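About Trunduvero

Trunduvero records examples of manual work for robots that learn by demonstration. Customers send us a task, we set it up on a bench, our operators carry it out with a pair of robot arms, and the customer receives the checked recordings. The company was started by Zarmeena Kazmi and Joni Kauppinen and now has 11 employees.

What we record

Most of our work is tabletop sorting, packing and putting away. These jobs look easy to a person and are still hard for a machine, mainly when the objects touch or lie on top of one another.

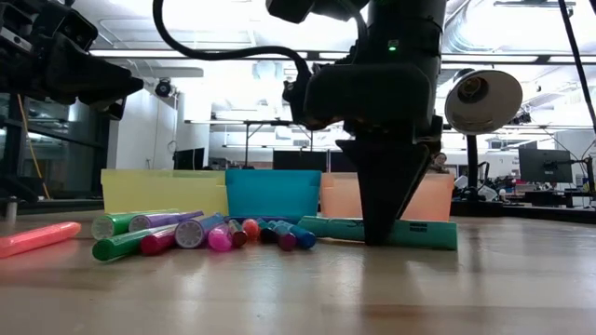

Sorting is the task we are asked for most often. A request usually arrives as one sentence, and Sobia Swati turns it into a written task sheet that says what goes where and what counts as finished. She also decides how untidy the start should be. Markers in a loose pile in front of the bins, some of them overlapping, give an operator more to work out than markers laid in a row, and a learning system needs to see that kind of start many times over. The sheet also lists which items may be swapped between recordings.

How a session runs

An operator works through one task sheet for 50 minutes and then takes a break. The objects are moved between recordings so that no two begin the same way. Operators are told to work at a steady pace and to finish a recording even when a grasp goes badly.
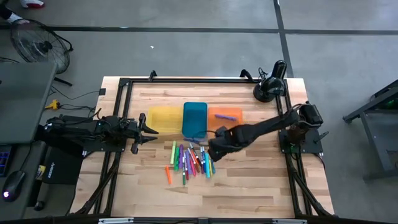
Slips and second attempts are kept and tagged. Several customers have asked for them specifically, and Slamet Rahman maintains the list of tags we use. A recording is thrown out only if the task sheet was not followed or a video stream is incomplete.

Every recording is watched in full by a second person before it leaves the building. Humaira Jafri runs this review. Her group has the final say on what is delivered, including when a deadline is close.
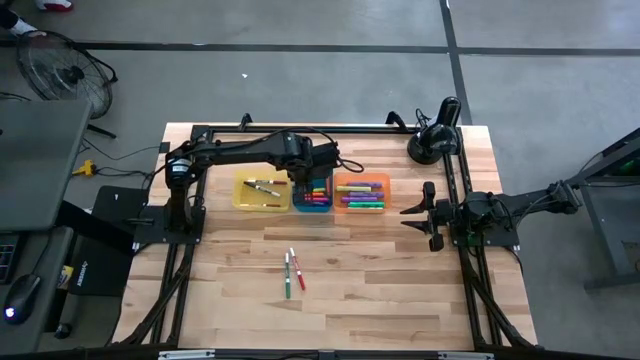
Marker sorting with two arms and three containers.

Our projects

Our longest project is Stivlow, a household tidying set with 133 task sheets. Gostolness is smaller and covers two-handed work only. Rothe is our in-house review software, which we do not sell.

Working with us

New customers normally start with a trial order of 345 recordings of a single task. We send the task sheet for approval first, and changes at that stage are free. Recordings belong to the customer on delivery. We do not resell them or add them to other orders.

Page last updated 14 October 2020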